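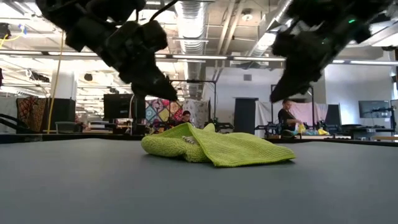

1. Arms and grippers
Checked: mounting bolts, finger tips, wrist cables. OK.
Comment: I'd still put two spare sets of finger tips in the budget. Zudar quoted us 27 dollars a set, so go for it!

2. Cables and floor
Checked: plugs, cords, trip spots. Needs work.
Comment: Olumide Odukoya wants floor covers on the September order (me too – I've caught my foot more than once).
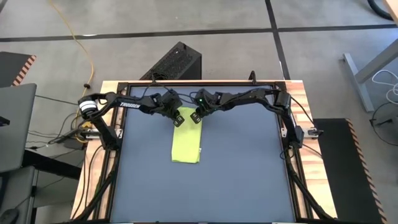

Next year's money is where I get picky. Wiriya will sell us a second bench with everything on it, and I'd love one, but I want the same layout we have now so the spares fit both. That means the black frame set into a wood table, an arm on each side, and striped mats on the floor left and right. Aletti does the mats cheaper, by the way.

3. Work surface
Checked: scratches, loose frame parts. OK.
Comment: No new top this year, so that money can go 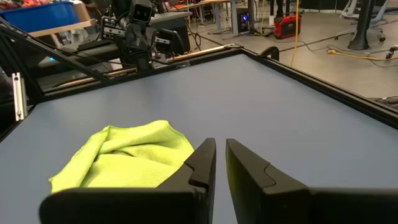 toward a second stop button. Uso has them in stock and I'd take two.

4. Test cloths
Checked: supply on the shelf. Low.
Comment: Please order a pack of 20, and skip the fancy ones

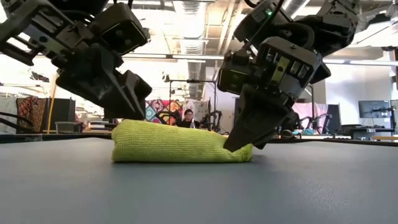
unless they come with free shipping. Next check after the parts get here.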